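Renting out half a workshop, how do you split the heating bill?

skatley80
Posted in April
I lease a shop on Mutiso Street and sublet the back half. Gas last month was 1043 dollars. We split by floor area, but my tenant says I run the big door all day and should pay more. Has anyone put in a second meter?
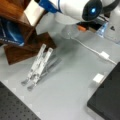

Back half, by the brown wooden structure.

zododo
A second meter is overkill. Split by area and put it in the lease. Arguing over door time never ends.

conceicao_rebelo
Disagree. The door is where the heat goes. I paid half for 2 winters next to a guy who kept his open, and I moved out over it. Offer 80 percent you, 20 percent them for the cold months and see what they say.

skatley80
80 is too much. They keep the thermostat higher than I do.

conceicao_rebelo
Then put it on a timer you both agree to. Long version of how we did it at the Sota building is copied below.

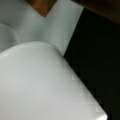
2 min read

We wrote down the meter reading every morning at 7, before anyone opened up. After a month we could see which days cost the most, and we set the shares from that.

zododo
That only works if both sides trust the log. I'd still go by area.

skatley80
I'll try the log first. Thanks, both.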